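In Defense of the Badly Folded Shirt

6 min read

By Inès Coste
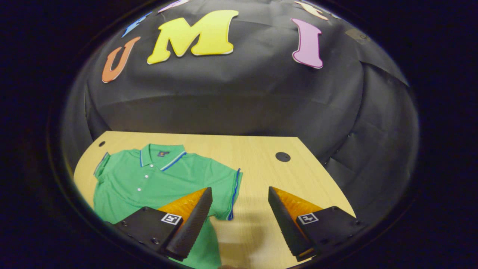
A green polo, face-up and awaiting judgment.

I have owned a green polo shirt for most of my adult life. It hasn't always been the same one. They wear out at the collar, or shrink to a size I could have worn in eighth grade, and then another arrives, usually as a gift from somebody who has noticed that I wear green polo shirts. I have never once folded any of them well, and I have reached the age when a person may stop apologizing for this and write an essay.

My position is simple. A shirt needs to be clean, and it needs to be findable. Everything past that is a hobby. I have nothing against hobbies. My neighbor Oskari Mustonen builds model ferries in his basement, and they are lovely, and at no point has he suggested that my life would come together if I built one too.

Folding people do suggest this. They suggest it at dinner. They will take a shirt out of your hands at the laundromat, a place where I had always understood that we were to keep our eyes on our own dryers.

I should say that I have tried. Two summers ago, in July, when nobody sensible wants to handle warm cotton, I took an evening class at the Giltdale community center called "The Considered Closet." It ran for five sessions. The instructor, Adhiambo Khaemba, was patient and very good at her job, and I want it on the record that my failure was my own. She could take a T-shirt by two points, cross her wrists, give it a shake, and set down something that looked like it had come out of a store. When I crossed my wrists, I had crossed wrists and a T-shirt.

We spent an entire evening on the polo. I hadn't realized it was considered an advanced garment. A T-shirt is flat all over and holds no opinions. A polo has a collar that wants to stand up and a placket that has to stay straight, and the buttons sit right where you would like to put a crease. If yours has a striped trim on the collar, as the handsome ones do, then any crookedness is underlined for you in contrasting colors.

The first step is to lay the shirt out face-up and smooth it. I will admit that this is a pleasant step. A polo spread on a bare table has a certain dignity. It looks like a shirt with plans. You flatten the collar, you line up the placket, you tug each sleeve out to its side, and for a moment you have a nice big shape of green on pale wood and nothing whatever has gone wrong. My proposal in class was that we stop there. Adhiambo pointed out that I would need a very wide dresser.

After that come the folds, and with them the schools of thought. The in-thirds people believe the sides go behind. The in-half people believe a shirt should close like a book, sleeve to sleeve, and they regard the in-thirds people as fussy. Then there are the rollers, who will tell you about luggage. Leonidas Triantafyllou, who sat next to me and who had come to the class already able to fold, was a stander. He stored his shirts upright in the drawer like files so that he could see them all at once. I asked him how many shirts he was talking about. He had 158. I felt that we had found his problem and that it lay upstream of folding.

That is my real complaint. The folding industry sells a cure for having too much, and the cure lets you keep having it. A magazine I read in a waiting room ran a drawer feature featuring bamboo dividers from a company called Tendlow, a plastic folding board from another called Clulau, and a cabinet to put it all in. The total, if you bought the set, was $2,243. You could throw every shirt I own on the floor and replace them weekly for quite a while on that. I don't recommend it, but I did the arithmetic, and then they called my name and I had to go have my teeth cleaned.

The folding board deserves a word. It is a hinged sheet of plastic that you flap, left, right, up, and it makes each shirt the same size as the last one. My brother-in-law, Pascal Texier, owns one and loves it. He let me try it over the holidays. It does work. It also turns a chore you can do while watching television into a chore that sounds like someone closing a cafeteria tray over and over, and then you have to store the board, which doesn't fold.

Now for the other side, as I'm told a fair essay has one. A friend read a draft of this and said that careful folding is a kindness to your future self, who will be late and will need a shirt with no crease across the stomach. I grant the point. My future self has been let down by me in larger matters, though, and seems to have made her peace. The crease across the stomach goes away by lunch. If it doesn't, I stand near a hot shower and tell myself it's steaming.

So what do I do with the green polo? I lay it out, because I like that part. I bring the left side over and the right side over, neither of them very straight. I fold it up from the bottom once, and if I'm expecting company I do it again. It goes in the second of four drawers, on top of whatever was there. The collar gets squashed. The buttons leave three little dents in the shirt underneath.

Leonidas wrote to me last winter to say he had moved to a bigger place and bought a second dresser. He sent his regards to my drawer. I went and looked at it, shut it again with my hip, and wrote back that it was doing fine.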